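Zemgate tenants to vote on shared repair room

Residents of the Zemgate estate will decide in September if the old bicycle store behind the Khoury building becomes a shared repair room. The proposal was presented at an evening meeting in the ground floor hall, which started at 7 pm and went on much longer than planned.

The housing company Vallard, which manages the estate, has offered to pay for new lighting, a sink and a better lock. In exchange it wants the tenants to take care of the opening hours and to pay a small yearly fee. The fee was set in the proposal at 25 euros for each household that wishes to use the room. Households which do not wish to use it will pay nothing.

The bicycle store has been closed for a long time, after water came in through the roof and damaged one of the walls. The roof has been repaired in the meantime, but the bicycles were moved to the new shed next to the car park and most tenants seem satisfied with that. Vallard first wanted to rent the space to a business. Two companies came to see it, and both found it too small.

The idea of a repair room came from tenants on the Stustatent side of the estate, where the flats have no cellars. Many people there have no place to fix a chair, to sharpen a knife or to glue a toy back together without covering the kitchen table in newspaper. A list was hung in the entrance halls in spring and 76 households signed it.

Lumturie Georgiou presented the plan at the meeting. According to her, the room would have a long workbench, a few stools and a cupboard with common hand tools, such as screwdrivers, clamps and a hand drill. Electric saws would not be allowed, because the bedrooms of the first floor are directly above. She also proposed that the room closes at 8 pm in the evening, and this was received well.

Not all were in favour. Some tenants of the Khoury building worry about noise and about strangers in the stairway, as the only door to the store is reached through their entrance. Vallard answered that a second door to the courtyard is possible, but it needs a permit and the work would not be finished before winter. Until then the residents of the building would have to accept some more traffic. Several asked that this be written in the agreement, with a clear end date – a promise at a meeting is easily forgotten, one woman remarked.

There was also a long discussion about insurance. The present policy covers the common laundry and the playground, but not a place where people work with tools. Vallard has asked for an offer and expects to have it before the vote. If the cost is higher than expected, the fee may be changed, and in this case the tenants would receive a new letter.

For the equipment there is a budget of 1000 euros, which comes from the estate fund. The biggest part will go to the workbench. Used furniture is welcome as well, if it is solid and can be carried through a normal door, and people who have tools to give away are asked to wait until after the vote so that the hall does not fill up with boxes. 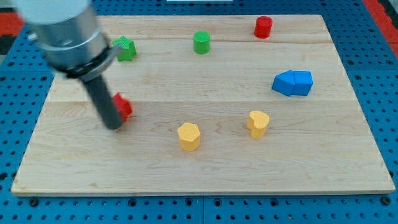
Lumturie Georgiou was of the opinion that the money should be spent slowly, and that it would be wiser to buy the bench first and to see after a few months what people really miss. She would also like one evening per month to be kept for those who have never repaired anything and want to learn it from a neighbour.

A question from the back of the hall concerned children. The proposal says that under the age of 14 they may enter only with an adult. One father found this too strict for simple things like a flat tyre, but the rule stayed as it was.

The ballot papers will be put in the letterboxes at the beginning of September, one for each household. They can be returned to the Vallard office or dropped in the grey box in the hall. More than half of the votes returned must be in favour. The full text of the proposal hangs in all entrance halls, and a copy in large print can be asked for at the office. Until the result is known the bicycle store remains locked, and tenants who still have things in there should contact the office to collect them.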